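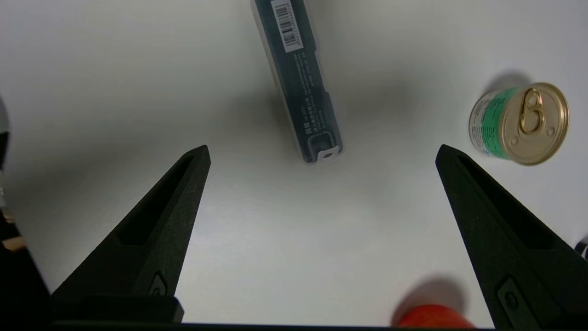

Print this page
E-mail this page
Search the notes Go

Course notes, unit 9: Pens, cases and the top of your desk
Posted in March by the unit tutor, Cavell evening programme

Right, pens. I said last week I'd write this up properly, so these are my notes with the rambling taken out (most of it, anyway).

We began with packaging. A pen case has two lives: the one in the shop and the one on your desk. In the shop it wants a clear outer shell, so you can see the colour without putting fingers all over it, and a barcode stuck where the till can get at it. On your desk it wants none of that. I'm forever finding cases at home still in their plastic, sticker and all, because I meant to unwrap them and then the kettle boiled!

So, homework. Pick one case, take the shell off if it has one, and peel the sticker slowly from a corner. Warm it with a hairdryer if it sulks. A dab of cooking oil on a cloth shifts the gum from hard plastic, but please keep it away from fabric or leather, I ruined a lovely one in 2020 and I'm still cross about it.

Then the desk. Take everything off it, wipe it down, and put back only what you used this week. I like a pale top for this, as a dark case shows up straight away and you stop hunting for it. People in the Prendmont group preferred a dark top and a bright case, which works just as well, and a patterned one is asking for trouble.

Long narrow cases go lengthways, pointing away from you, on the side of your writing hand. If you have a drawer, try it there for a few days before you decide. Mine went in the drawer and I forgot I owned it.

A few things people asked about:

- Fitano refills don't fit the Arancibia pens. Sorry, I had that wrong in unit 7.
- Felt tips are best stored flat, fountain pens nib up.
- The cupboard code for spare trays is 3130, and please put the lid back on.

Bring your emptied case next time, plus whatever you found at the bottom of it. We'll start on pencils, and I'll have the sharpeners out by seven.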